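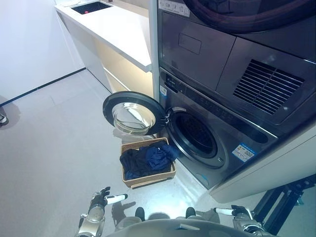 Fingered hands or plain parallel grippers for laundry?

Posted in Home Robotics Help by tolov_tinkerer

Hi all! I've been having a great time with a two-armed setup and I've reached the point where I need to choose. The job is laundry: clothes start in a woven basket on the floor in front of a front loader, door already open, and they go into the drum. Right now I'm running multi-finger hands with the camera up at head height. I can also get a pair of Restamano parallel grippers, and I have the budget for one or the other but not both.

My worry is dark clothing. Black next to navy in one basket, then a dark gasket and a dark drum behind it. From the head camera I can hardly tell where one shirt stops and the next begins. Would swapping the hands help at all, or am I looking at a camera problem? Has anyone tried both on the same task? I'd love to hear numbers if you have them!

Idris Lloyd
22 reputation

Oh, I love this task, I spent most of February on it! We ran both on one arm pair (Prydderch controller, nothing else changed between runs) and logged 485 picks from a floor basket.

Parallel grippers were better at getting hold of something. You go straight down, close, lift, and you nearly always come up with fabric. Trouble is you often come up with three things tangled together, and at the drum that turns into a sleeve hanging over the gasket.

The fingered hands missed more picks, but they were so much nicer at the door. You can curl the fingers, push the last bit of cloth in past the rim and back out without dragging it along. If your basket sits as low as mine, watch your wrist angle, I kept knocking the basket's edge on the way up until I raised the approach by 8 cm.

On the dark clothes, I'd spend on cameras first. A wrist camera made a bigger difference for us than either hand did. The head view is fine for finding the basket and the open door, then your own arms block half of what you need once you reach in. Keep the hands you've got and add one wrist camera, then see how you feel. Please post what you find!

berumlow_fan

Grippers. Fewer joints, less to break. I went through 4 fingertips on my old hands before I gave up on them.

wash_day_wren

Agree with Idris about the wrist camera, but try your lighting before you buy anything. Glossy machine fronts and round glass doors throw reflections all over the place and my depth readings went wild near the door. I moved one lamp off to the side and the navy stuff suddenly had folds in it again!

Also check your exposure. Mine was set for the white cabinets, so anything black in the basket came out as one flat blob. Locking it on the basket area took me five minutes.

No opinion on Restamano, I've only used the Berumlow hands. They're slow but I'm very fond of them. What's your reach like into the back of the drum?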